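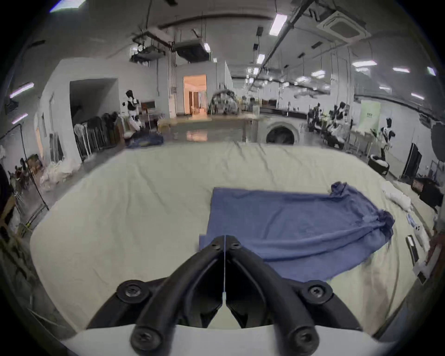
Cloth folding, week two of collection for Rornora. The target was 400 usable demonstrations on the hand-held gripper before any training run. We have 200. The slow part is the starting state. A flat cloth teaches the policy very little, so most takes now begin like the blue one, with one edge straight and the other end bunched into a knot.

2/ The cream tablecloth has creases of its own. I wanted it ironed. Jhosep Llanos wanted it left alone, on the grounds that a model which only knows smooth tables will fail on the first real one. We left it alone.

3/ Rejected so far: 60. Most of those are fingertips closing on cloth and tablecloth together. You can't always tell from the wrist view during the take, only on playback when the whole table surface shifts.

4/ We keep the failed grasps if the operator recovers within the same take. Drimon, our earlier set, threw them out, and the resulting policy had no idea what to do after a miss. It closed on air and carried on folding.

5/ Operator style is a bigger problem than I expected. Bernardo Cunha pinches at the hem and pulls low. I lift from the corner. Mixed together without labels, the two average into a grasp that neither of us would use. Operator ID now goes in the metadata.

6/ Changed on Tuesday: episodes capped at 11 seconds, one fold each. Longer ones drifted in the pose tracking. I'll post the drift plots once the second half is in.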